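Prollgate Counter Units: A Second Look

The showroom told us these would change how we use the back room. I had my doubts when the boxes came and I still have some, so here are my notes for anybody thinking of ordering from the Prollgate range. Light wood, plain fronts, dark handle on the drawer. Nice enough to look at, I'll give them that.

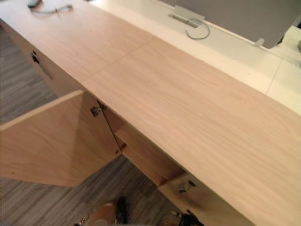
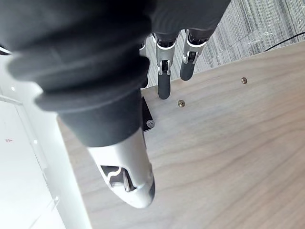 The seam is what I'd ask about first. Dodetti's brochure talks about "one unbroken run," and a top made in two panels is not my idea of unbroken. You can feel it with a fingernail. Will crumbs and coffee find it? I expect so.

Storage is the other sore point. The cabinet is shallower than I pictured from the catalog, and our big binders went back on the old Nogueira shelf by Tuesday. The drawer holds pens and tape and not a lot more.

Hinges are supposedly good for 2000 openings. At our rate that's a couple of years, so ask me again then. The door needed adjusting twice in the first 18 days.

Assembly was quoted at 35 minutes. It took us most of an afternoon.

Next gallery: the Ilesach side tables, which I'm told are better.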